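The layout cloth

Small gear trains come apart in minutes. Putting them back in the right order depends on the surface they were laid out on.

By Eimear Mulligan

The Nirkby workshop has 39 planetary reducers on its shelf for rebuild this month. Most are single-stage units from conveyor drives and valve actuators, small enough to hold in one hand. Bonifacio Casado has been rebuilding them for 16 years, and the first thing he does with each is unfold a cloth.

A planetary stage is a simple arrangement. A sun gear sits in the centre and takes the input. The planets mesh with it and roll inside a toothed ring. A carrier holds the planets at equal spacing, and the output is usually taken from the carrier. Load is shared between the planets, so the unit can be compact for the torque it handles. The sharing is only as good as the spacing and the match between the planets, and both can be spoiled on the bench.

Spur gears of this size have fine teeth, and a fine tooth doesn't need much of a knock to raise a burr. Dropping one gear on top of another will do it. So will sliding a gear across bare steel with a bit of grit underneath. The burr may be too small to see, but it will be heard once the unit is running, as a tick that repeats with every turn of the planet.

Casado's cloth is a dense dark weave, washed often and never ironed. He has tried white, and found that bright metal disappeared into it under the bench lamp. He has also tried rubber matting, which holds swarf in its texture and has to be brushed out between jobs. Fleece and terry towelling are not allowed in the shop. Both shed, and one loop of fibre caught in a tooth space is enough to lift a gear out of true when it is measured.

"Dark, flat and no lint," he says. "Creases are fine. Crumbs are not."

The order of layout is fixed. The plate goes down first, flat, near the middle of the cloth. Planets go on or beside the plate in the positions they came from, and other gears are kept off to one side. With planets of the same size as the sun, this separation is the only thing that stops a mix-up, short of marking every part. 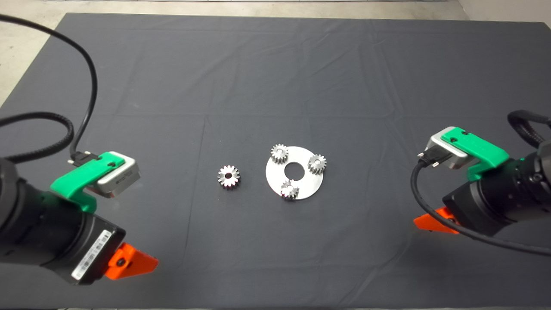

Three gears placed around the central hole of the plate, with a fourth of similar size set to the left on the cloth.

Marking is done all the same. Casado uses a paint pen on the face of the gear, never on the teeth, and puts a matching dot on the plate. Scribed marks and centre-punch dots are out. A punch mark raises a rim of metal, and a raised rim on a thrust face will wear its way into whatever it runs against.

Used planets go back to their original positions with the same face up. Each gear has bedded in against its own pin and its own stretch of load, and swapping two of them starts that process over. If one planet is past its limit, the full set is replaced. The shop buys replacements in matched sets from Gurberg, and the packets are not opened until the old gears have been cleaned and checked.

Cleaning comes in two stages. The first is a solvent bath with a nylon brush, working along the tooth spaces from one face to the other. The second is a rinse in clean solvent, followed by air drying on a fresh section of cloth. Compressed air is kept for bores and blind holes. Blown across a flat gear, it can send the part off the bench, and a concrete floor does more harm to a tooth than years of service.

Inspection follows on the same surface. Each gear is turned slowly under a low-angle light, and a damaged tooth tip shows as a break in the row of reflections. The bore is checked with a pin gauge. The plate is checked for flatness, then for wear at the edge of the central hole.

Service intervals vary with duty. The shop's own rule for units in continuous use is a grease check at 500 hours and a full strip at 4000, with the earlier figure brought forward for anything that sees wash-down. Records are kept on a Nukesell card that stays in the tray with the parts. The card lists the plate mark, the planet order and the grease used, and is signed at each stage.

Assembly reverses the layout. The planets are fitted first and turned by hand to check that each one runs freely. The sun goes in next. If it won't drop into mesh under its own weight, the planets are rotated a tooth at a time until it does. It is never tapped. Grease is applied by brush to the tooth flanks in a thin, even coat, and the stage is turned through several revolutions before the ring goes on.

The cloth is then shaken out, checked for stray parts and put in the wash. Casado keeps a stack of them under the bench, cut from a roll he bought from Liao last October. He folds them all the same way, so the creases fall in a grid, and he has started using the squares to keep one stage apart from the next on multi-stage units.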